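Help wanted: someone to sort small parts with me, two afternoons a week

Posted Jan 25, 2004

I run the mail-order side of Srivastava, a little repair parts shop in Hokinville, and I need a helper. We sell the small stuff people lose or break – knobs, feet, clips, springs, the odd screw that fits one model of lamp and nothing else. For years it all lived in coffee cans. Over the holidays I finally bought real bins, and now every can has to be emptied, sorted and put where a person can find it again.

The bins are the stackable kind with a low front, so you can reach in without unstacking the whole tower. I love them way more than a grown woman should!

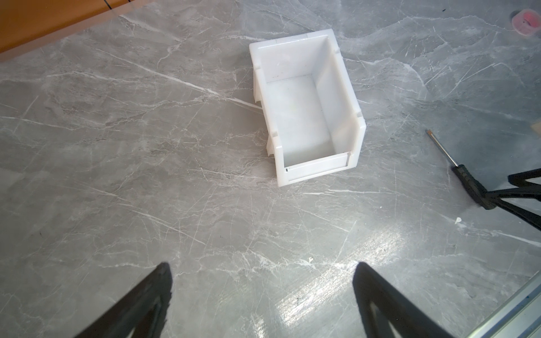
You'd work at the table with me, mostly sorting and labeling, with a bit of screwdriver work when something comes in still attached to whatever it was attached to. I pour out a can, we split it up, and anything we can't name goes in the mystery pile for Dinesh Dixit to look at when he comes by. Some afternoons we get through a whole shelf and some afternoons we argue over one washer.

No experience needed, I mean that. Good eyes help (or good glasses, I have both kinds of bad days). You should be OK with sitting for a while and with the radio, and please don't be a person who sweeps leftovers into the trash when I'm not looking. Those tiny bits are the whole business.

Pay is 15 dollars an hour, four hours an afternoon, and I'd like to keep you through June. Pick your days, as long as one of them isn't Friday, when I do the shipping. There's a bus stop across the street and plenty of coffee, now that the cans are free.

If you want to try it before you say yes, come by for an hour and see if it drives you crazy. I'll pay you for the hour either way. 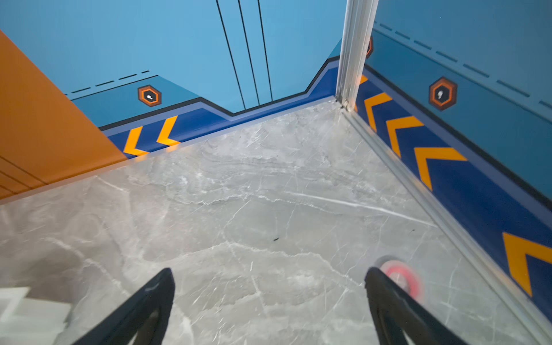

Hicham Saber wrote to ask whether he could split the job with his sister, one afternoon each, and whether the labels had to be handwritten, his handwriting being terrible. Yes to the split, Hicham, that works fine for me! And I have a label maker, so your handwriting is safe.

To apply, call the shop and ask for Homa Tabrizi, or leave a note at the counter with your name and the days you like. No resume please, I won't read it.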